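Oct 24, 2023
Sidewalk follower, sim runs, town map
Notebook: Fatos Popescu. Comments from Dimas Lau marked DL.

Carried on with the free-space estimator from the Jatoi branch. Aim for today was to find out why the local planner keeps drifting left on the long straight section next to the stone building, and whether the fault is in the segmentation, the projection to ground plane, or the cost map. Suspected projection. Wrong, see below.

Setup
Simulator build unchanged from last week. Planner is Carkus, head of main, no local patches. Perception is Grilo with the small backbone, weights from the March training set. Camera height and pitch taken from the vehicle config file and checked by hand against the sim values. They agree. Horizon line estimate is stable to within a pixel on the straight, so pitch is fine.

Replayed the logged route with the planner in shadow mode, i.e. it plans but does not steer. 1,144 frames in the log. Of these, 567 are on the straight, the rest are the two turns and the start-up. Only the straight is considered in what follows.

First pass
Dumped the mask, the ground projection and the cost map for every frame and looked at the places where the planned path left the centre of the pavement by more than the tolerance. They are all in one stretch, approaching the corner with the crossing. The drift begins well before the signal pole enters the inflated zone, so it is not an avoidance manoeuvre. Turned off obstacle inflation to be sure. Same drift, same place.

Then overlaid the mask edges on the camera view. The left half of the pavement was labelled walkable with high confidence and the right half with much lower confidence, and the change from one to the other followed the dark seam that runs up the slab. The texture differs either side of it: pale and streaky on the left, denser specks on the right close to the camera. Grilo treats the seam as a kerb edge. The cost map then does what it is told, and Carkus centres itself in what it believes is a narrow pavement between the building and the seam. 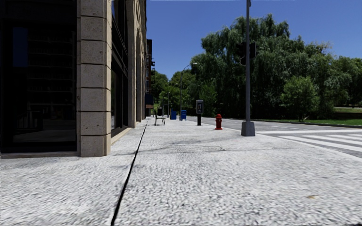 Camera view on the straight, approaching the crossing. Seam left of centre at the bottom, running up towards the building frontage.

Checked whether shadow could be the cause instead. No. Confidence drops at the seam itself and stays down on the speckled side. The fine cracks across the middle have no visible effect on the mask, nor does the orange-brown stain near the bottom right.

Side notes from the same overlay, not the subject today but should not get lost:
- Hydrant and payphone are both detected and both get a sensible footprint. The payphone post is thin and its housing is much wider, so the footprint from the ground contact is too small for a tall vehicle. Needs the housing width, not the post width.
- The two blue boxes in the distance merge into one blob. Acceptable at that range. Check again closer in.
- The base of the signal pole is a lot wider than the pole. Footprint comes from the base, correct.
- The left signal head is dark against the trees and is missed in most frames. We do not use signal state on this route, so no action. DL: we will on the next one. Please open a ticket anyway. Done.
- Window glass on the left is nearly black and has a blue reflection in it. Depth from the stereo pair is poor there but the stone sill under the window holds the boundary well enough.

Second pass
Three changes tried, one at a time, each on the full straight.

a) Lower the confidence threshold for walkable. Drift goes away. Grass across the road starts to leak into the walkable class, and so do the white bars of the crossing. The crossing may be what we want in the end but not by accident. Rejected.

b) Temporal smoothing of the mask over 20 frames. Drift is reduced but the path now lags on entry to the corner. The seam is present in every frame of the stretch, so averaging cannot remove it. Only softens the edge. Rejected.

c) Height check before an edge is allowed into the cost map as a boundary. An edge in the mask with no height step in the depth cloud is kept as a texture edge and gets no cost. Drift gone, no leak onto the road. The real kerb survives where the road edge curves round at the crossing, although the margin is thin at long range and I do not trust it further out.

Went with (c). Code is on branch varnton-edge-height, named after the Varnton test set, where the same thing showed up on brick paving and was put down to calibration at the time. Should go back and rerun that set before anybody quotes the old numbers again.

DL: What happens at a dropped kerb? No height step there, but a real boundary.
FP: At the moment it would be dropped as texture. The class label on the far side is road, so the cost comes from the class instead of the edge. That relies on Grilo being right about asphalt. It is right here, where the asphalt is plain mid grey and the pavement is light. Not tested on a map where they are close in colour.
DL: Then it wants a test before merge.
FP: Agreed.

Timing
Height check runs on the existing depth cloud, no extra pass. Cost map update still fits inside its slot. Have not profiled it on the vehicle computer, only on the desk machine.

Open
- Dropped kerb test, with pavement and road in similar greys.
- Rerun Varnton with the height check on and off.
- Add seams and texture changes to the randomiser for the next training set. The estimator ought not to need the height check for this.
- Payphone footprint, see above.
- Closed-loop run of the same straight. Everything today was shadow mode, so no claim yet about how it steers.

Logs and overlays are in the usual folder under today's run. Config diff is attached to the branch.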